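Reading time: 2 min

Topic: Dye bleed on red cotton, cold wash vs. 40

pelham_r
Water here is hard, 243 ppm. I wash reds at 40 C with Neltula liquid, spin at 700 rpm. After six washes the rinse water still comes out pink. Is it the temperature or the detergent?

tubwright
Temperature. Most cheap reds are direct dyes with weak wash fastness. Drop to cold and the loss per cycle falls. Skip the fixative sheets, they only catch what has already left the fiber.

Jatoi_fan
Disagree. Reactive dye that was never rinsed out at the mill will bleed at any temperature until the loose portion is gone. One hot soak clears it. Cold washing drags it out for months.

tubwright
Only if it is reactive. If it is direct dye, your hot soak strips good color too. Test an inside seam first.

Jatoi_fan
Fair on the seam test. I still would not blame the Neltula.

kaltent22
Check the softener too. Divau leaves a film on mine and the color looks dull, which people read as fading. I stopped using it in October.

pelham_r
Did the seam test at 40 for an hour on a 100% cotton shirt. Light pink on the white cloth, much less on the second pass. That points to loose dye, so I will soak once more before changing anything else.
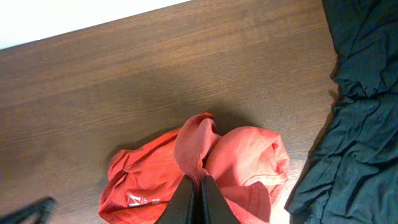 If the third pass comes out clear I will go back to mixed loads, with the spin left at 700.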